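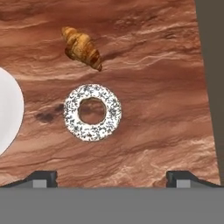 Week 6: Laminated doughs, fat plasticity and layer count

Reading: Pillai course notes, chapter 10. Bring the chapter to the prac.

Lamination alternates sheets of dough with sheets of fat. In the oven, water in both phases turns to steam. The fat slows its escape and the layers separate. Lift depends on the fat remaining continuous, so its temperature at sheeting matters more than its total weight.

Fat that is too cold fractures under the roller. Fat that is too warm is absorbed into the dough and the crumb turns bready. Colour is a poor guide to either fault.

Layer count. One single (letter) fold multiplies the fat layers by 3, one book fold by 4. Three single folds on one enclosed sheet give 27. Further folds thin the fat until it ruptures.

Prac batch: flour 663 g, cold water 358 g. Hydration is 54.0% on flour weight. Show your working.

Log sheets to Raghavendra Krishnan before the November break. Sheeter bookings at Plellport through Jozefína Hrnčiar.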